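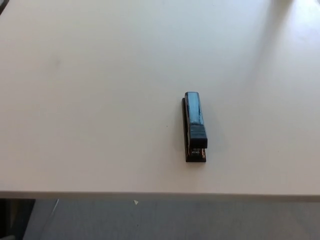 Part 4: Putting your booklet together

By now you've got your pages printed and they're sitting in a pile somewhere, hopefully in order. If you skipped Part 3 and went straight to the printer, go back and read the bit about page order, because I've had to reprint a whole run over that and it's a miserable evening.

I make these booklets for our walking club (route notes, a hand-drawn map, the bus times) and I also do the recipe one every December. Everything in this part works for either size, the half-letter one or the tiny quarter-letter one. I'm going to talk about half-letter, since it's what most of you write to me about.

What you need for this part

Your printed sheets, in order
One cover sheet, a bit heavier than the inside pages
A bone folder, or the back of a spoon
A stapler and a piece of thick cardboard, or a long-reach stapler if you have one
A pencil and a metal ruler
A craft knife and a cutting mat
Something heavy, like a couple of cookbooks

My template file is called Hurnine and you'll see that name in the corner of the marks page. If your download says Fekete instead, you've got the older version. It still works fine, but the fold marks are only on the front of the sheet, so go slow at step 3.

Sorting the stack

1. Lay your sheets out face down, outermost sheet first. The cover goes at the very bottom.

2. Pick up the whole stack and tap it on the table, long edge first and then short edge. Do this more times than feels necessary! Most crooked booklets go wrong right here, and you won't notice until you're trimming.

Note: If your paper has been stored somewhere damp it may have a curl to it. Leave it under the cookbooks overnight before you start. I've tried ironing paper and I don't recommend it.

Folding

3. Fold each sheet on its own, lining up the corners before you press down. Start the crease in the middle with your thumb and push outward toward both ends.

4. Run the bone folder along the crease once, firmly. One pass is enough. If you keep rubbing, the paper goes shiny, and on dark covers it really shows.

5. Nest the folded sheets inside each other, then open the whole thing back out flat with the cover facing up.

Note: With more than four sheets inside, the booklet starts to get springy. You can go thicker than that, but expect to press it for a couple of nights.

Caution: Heavy cover stock can crack along the fold if you bend it across the grain. Bend the sheet gently in both directions before you commit. The direction that gives more easily is the one you want for your fold.

Stapling

This is the step that gets the most mail, so I've broken it down a bit more than the others. If you have a long-reach stapler, skip steps 7 and 10 and just staple straight through the spine line.

6. On the outside of the cover, make two light pencil dots on the fold. Put each one a quarter of the way in from its end.

7. Put your thick cardboard on the table and lay the open booklet on top, cover side up.

8. Open your stapler so the arm swings free of the base. Most of the ordinary desk kind will do this, but some need a little catch pressed underneath.

9. Hold the arm over your first dot with the staple running along the fold, and press down hard. You want one solid push. A hesitant push gives you a staple with one leg in and one leg bent over like a question mark.

10. Lift the booklet off the cardboard, gently, wiggling it if the legs are stuck. Turn it over and fold the legs down flat toward each other with the back of the spoon.

11. Do the second dot the same way, then rub out your pencil marks.

Caution: Staple legs are sharp, and in step 10 they're pointing straight up at you. Please don't use your thumb. Keep the kids on folding duty for this one.

Note: I practice on scrap first, every single time, same paper and same number of sheets. If the legs don't come through, your staples are too short. If they cross over each other in the middle, they're too long.

Kwan-ho Tam wrote in to say that a slab of cork works better than cardboard, and having tried it I agree with him. The legs come out much more cleanly. I'd still say cardboard if you're only making a handful.

Pressing and trimming

12. Close the booklet and put it under your heavy books for at least an hour.

13. Trim the long open edge (the one opposite the fold). Line up the metal ruler, hold it down well, and take several light cuts. Trying to get through in one go drags the inside pages, and you end up with a wavy edge.

14. Trim the top and bottom only if they need it. I usually leave mine.

Caution: Fresh blade, fingers well back from the edge of the ruler, and cut standing up if you can.

If you're making a lot

My biggest run so far was 200 copies, and I'd do it in stages again: all the folding one day, all the stapling the next, trimming whenever my hands forgave me. Stack the finished ones with the spines alternating left and right or the pile will lean and slide off the table.

Part 5 covers envelopes and labels.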